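ok I've been asked 3 times this week what our bench rules are for the arm cells so doing it as a thread. typing between runs, sorry in advance

Background: small shop, two-gripper cells, lots of basket work. We wrote our first rule sheet at Ivska and it was 8 pages. People signed it and never opened it again. The one we use now at Sutter fits on one side of a card

Rule 1. Cables first. Before power, run your hand along every cable from connector to wrist. Slack where the joint bends, tied where it doesn't. If a loop can reach the fingers, write it down and tell whoever has the next shift

Rule 2. Same person who clears the stop does the restart. No shouting "you're good" across the room. We had two near misses on the old line and both were a shouted restart

Rule 3. Baskets get looked into before every run. String, thread, labels, whatever. Empty means you looked, not that it was empty at lunch

Rule 4. Speed stays at the low setting untill the first full cycle is done. Yes even if you only changed one line. Especially then
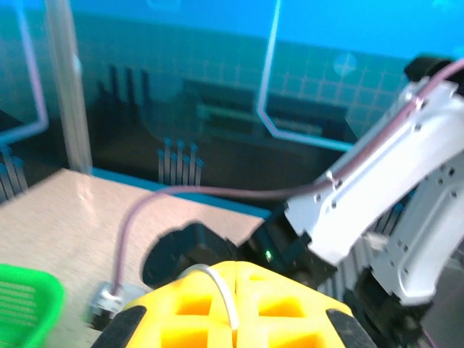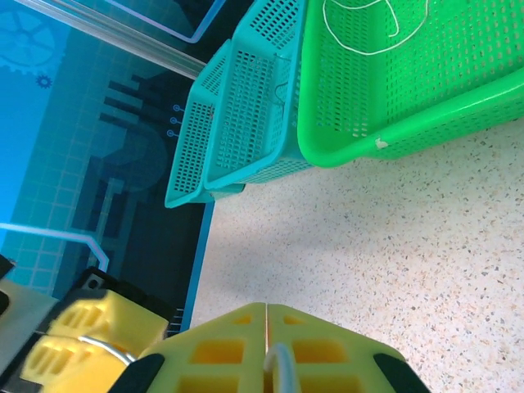

Cables and baskets, rules 1 and 3. String in the green one in the second pic

Rule 5. Fingers are a wear part. Soft lattice ones tear at the corners of the windows, so bend them a little and look in there. Torn = swap, no tape. I don't care how close to the end of the batch you are

Rule 6. Log the stop. Time, which arm, what you saw. One line is fine. We have 293 lines in the Prillimell log now and it's the most useful file we own — I'd give up the rule card before I gave up that log

Someone will ask about the real standards. Yes, read them. Do the proper risk assessment, the card doesn't replace it. The card is for 7am when the new person is alone with the cell and can't remember which binder

Also yes the 90 second rule. After any stop, hands off for 90 seconds and just look at it. Sounds silly. Most of our bad restarts came from someone fixing the first thing they saw and missing the second

Things we tried and dropped: colored tape zones on the tabletop (peeled, then the bits got into everything), a buzzer on every move (people muted it by Tuesday), and a sign-off sheet with 4 signatures, lol

Still argueing about whether two arms sharing a basket should have one stop or two. Urberg does one stop for the whole bench and I think they're right. Our lead thinks a second one within reach of each seat is worth the wiring. Tell me how you do it

Will post the card text when I've cleaned it up. Cycle's done, gotta go empty a basket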